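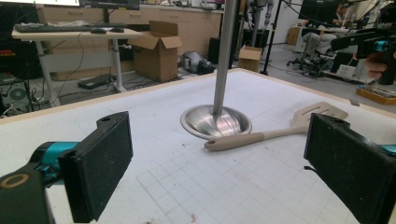
Where should a slotted spatula live if you don't have a drawer to spare? Somewhere within arm's reach of the hob, hung up or stood in a pot, so long as the head isn't squashed.

Home Kitchen Tidying Letters
2 min read

I've been round and round on this one! Mine is beige silicone with a fat rounded end to the handle, and it has lived in about seven places since January (the bread bin was a low point). My friend Xolani Naidoo swears by a shallow steel dish on the worktop, and I do like how a polished one catches the light. 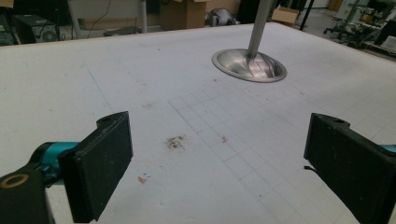 Then there's the washing up, and slots are a pain for that. I run an old toothbrush through mine after scrambled eggs, then prop it head up on the rack till morning. Jordan Naylor just leaves hers in the sink, and we've agreed not to discuss it.

50 shares 2 comments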